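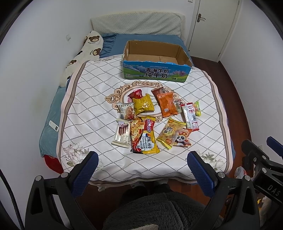
4 min read

3. How people talk about the patterns they live with

I'll start with the thing that surprised me most, which was how bad we all are at remembering our own bedding. I asked 115 people in Husum and Ketum to describe the cover on their bed without going to look, and then to go and look. Plenty of them got the main colour right. Very few got the pattern right, and I include myself here (I was sure mine had stripes; it has leaves).

The interviews were done at people's homes, mostly in kitchens, and I kept the questions as loose as I could. I'd ask for the bed cover first, then the tablecloth, then the curtains. Inmaculada Barroso did the Ketum half and wrote her notes up the same evening, so her transcripts are a good deal tidier than mine. Anselmo Bustamante went through the lot afterwards and marked every word or phrase that described a pattern, and he and I argued over the doubtful ones in May. We ended up with a list of 250 terms. I've left 37 of those out of the tables that follow - they were family words, used in one household and understood nowhere else. I was fond of "the biscuity one" but I couldn't code it.

3.1 Geometry first, flowers second

When people describe a mixed pattern they nearly always begin with the geometry. Squares, checks, diamonds and zigzags come out straight away, and flowers turn up later, often as an afterthought: "oh, and there's flowers on it as well". This held for both towns and for every age group we spoke to. It also held when the flowers were by far the bigger part of the design, which I hadn't expected at all!

Diamonds gave us the most trouble. We heard lattice, trellis, harlequin, fence, netting, "like a garden gate" and, from one retired baker, "pie top". Anselmo wanted to treat all of these as one term. I wanted trellis kept apart, as several people used it only if something was growing on it. In the end we coded them together and added a note for plants, and I still think I was right. 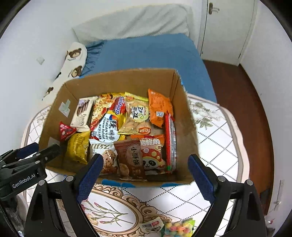
Figure 4. Snack packets in a cardboard box, on a cloth with a black diamond lattice and carnations.

Ovals and medallions were much harder for people to name. The usual answer was "a sort of frame", sometimes with a finger drawing it in the air, and Inmaculada began noting these gestures halfway through her visits. I wish I'd done the same from the beginning. My own notes just say "waves hand", which is no use to anyone.

3.2 Borders

Borders went missing from the descriptions more than any other feature. People who could tell me where a cloth was bought, who chose it and what was spilled on it one Christmas would leave out the edging completely. The older pattern cards in the Grurkow collection do much the same thing: the centre gets a proper name and the border gets a number. I don't want to lean too hard on that, as the cards were written for shop staff who had the cloth in front of them. Still, I went back through the Husum recordings with it in mind, and the few people who did mention borders had all done some sewing themselves. Inmaculada found the same in Ketum, with one exception, a man who had repainted his stairs that week and was noticing edges everywhere.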